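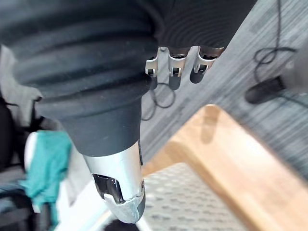

What I Learned Keeping a Mileage Log

I started writing down every trip in August, after my accountant, Sumathi Pisharody, told me my guesses from last year would not hold up. I do bookkeeping for small shops and drive to most of them. The log is a spiral notebook in the door pocket.

By the end of the first month I had 1,403 miles on paper. The longest round trip was 185 miles, out to Kaewsai and back, and I had been billing that client as if they were across town. I have changed that now.

I tried an app called Plurkar for a while. It counted a ride in my sister's car as a business trip, so I went back to the notebook. A pen works fine - I just have to fill it in before I get out of the car.

Each line gets the odometer reading at both ends, the place and the reason. I missed six trips in the first two weeks and had to piece them together from my calendar. Parking and tolls go on the back page. I still need to look up whether the drive to the post office counts when I mail my own stuff at the same time.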